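Support > Cadeck Gripper > Setup Guide > 4.2 Finger closes off-center

CAUTION: Stop the arm before reaching in. Both fingers can move up to 2 seconds after a fault.

1. Press stop. Wait for fault 8 to show.
2. Open gripper from the panel, not by hand.
3. Check gap between fingers and houisng.
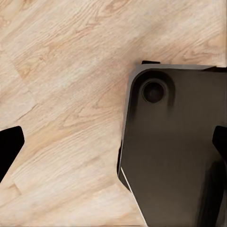
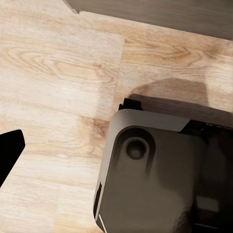 Can I clear the fault and keep running?
Only after a re-zero. Fault comes back otherwise.

4. Re-zero, run slow.

Comments
drindholm_shop: step 2 fixed ours
zk: same fault after re-zero, twice now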